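The Second Life of an Office Computer

In the town of Sullport, a small workshop takes in old desktop towers and puts them back to work

The building stands between a tire shop and the bus depot, and it has no large sign. If you come before eight in the morning, you must ring at the side door. Inside, there is a smell of dust and warm coffee, and along the back wall the computers wait on deep shelves, black and gray, most of them from offices which closed a floor or changed their suppliers.

The workshop is called Mura. In the last year it received 2,387 desktop computers, and the people who work there can tell you this number without looking it up, because each machine gets a line in a paper book by the door before anything else happens to it. They trust the book more than the spreadsheet.

I came to Mura in December, in the slow weeks, to understand what happens between the moment when an office says "take them away" and the moment when a school or a family plugs the same machine in again. I write about household things mostly, chairs and stoves and lamps. A computer tower I had always considered as a closed box. After two days beside the worktables I cannot see it in this way anymore.

The first thing one learns is that the tower must lie down. Standing up, as it stood for years under a desk, it is awkward to work on. On its side, with the panel taken off, it becomes something like an open drawer, and you can look straight down on everything. The tables at Mura are made of aluminum slats.

The second thing is dust. The gray felt which collects under a fan is the history of a room. One technician told me she can guess from it if the office had carpet. Cleaning is done with a soft brush and short puffs of air, with one finger holding the fan still so it does not spin. This takes five minutes for a clean machine and half an hour for one that lived on the floor of a print shop.

Then comes the memory. In an older office computer it is often the part that decides whether the machine will feel slow or acceptable, and it is also one of the easiest parts to change. A memory module is a thin, long card with a row of gold contacts on one side. It has a notch, and the notch is not in the middle, so there is only one correct direction. At Mura every beginner starts with this job, and every beginner is afraid to push hard enough. The slot wants more force than seems polite. 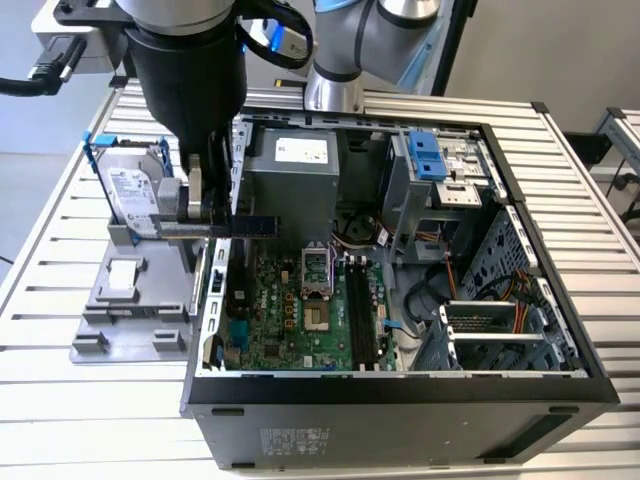 How much memory does a used office computer need today?

For writing, email and a few web pages, eight gigabytes is enough for most people. Sixteen is more comfortable if several programs stay open all day. Before buying, look up which type of module the motherboard accepts, because the different generations do not fit in each other's slots.

The processor socket asks for a different temper. On many boards a metal frame holds the chip down, and when the frame is lifted you see a field of very small contacts. I was asked not to lean over it with my scarf. A single bent contact can make a good motherboard useless, and to straighten one needs a magnifier, a needle and a quiet afternoon. When a board arrives with its socket empty, the technicians first look across it from a low angle, with a lamp held to one side, and only after this do they decide if it is worth a processor.

Not every tower can be saved. Of the last big delivery, 166 machines from an insurance office in Testasberg, 32 were kept only for their parts. Some had swollen capacitors, some had been dropped. These are not a sad sight as I expected. A good power supply goes on one shelf, a fan on another, and the screws are sorted in jars which once held pickles. The blue and orange data cables hang from nails by the window, and in the low sun they look almost festive.

I asked what is the most common mistake when people open their computer at home. The answer came from two tables at the same time: they forget to take out the power cord. The second most common is to pull on a cable by its wires instead of its plug. After these came a longer discussion about carpets, wool socks and static electricity, in which there was no agreement except that one should touch the bare metal of the case before touching a card.

Hard drives are treated as a separate matter. A drive may still hold somebody's letters, tax papers and holiday pictures, and an office which gives away its computers does not always remember this. At Mura no drive goes out again before it is erased completely, and for a large one this can last the whole night. A drive that cannot be erased is drilled. The drill stands in its own corner, with a pair of safety glasses on a string.

The drive then goes into a caddy, a plastic frame that slides into its place in the case without tools. I became fond of the caddies. They are cheap and a little flexible, and often they are the only part inside that has a cheerful color. They also get lost easily, and a tower without its caddy is a small headache – the drive fits, but it has nothing to hold on to. The workshop keeps a box of spare ones and gives them away for free to anyone who asks kindly.

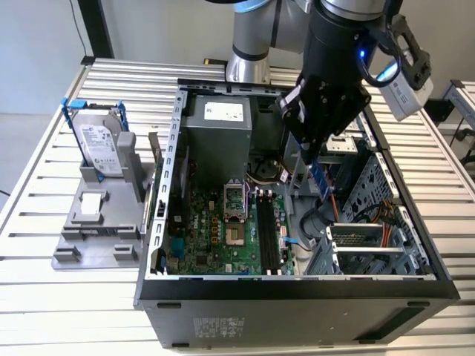 Where the machines go

A finished computer is closed, wiped and switched on for one full day before it leaves. It runs a test program called Nông, which was written at the workshop and which, I was told, has a very ugly screen and finds everything. If the machine passes, it gets a second line in the paper book, with the size of its memory and the name of the place where it is going.

Most go to schools on the coast. Others are sold at the side door for a modest price, with a keyboard if there is one. The buyers I met were a retired couple who wanted to make video calls to their granddaughter, and a young man who was opening a bicycle repair shop and needed something for invoices. He asked if he could look inside before he paid. The panel was taken off for him, and he stood there for some time with his hands behind his back, as people do in a museum.

The side door is open in the mornings until noon. Bring the power cord if you still have it.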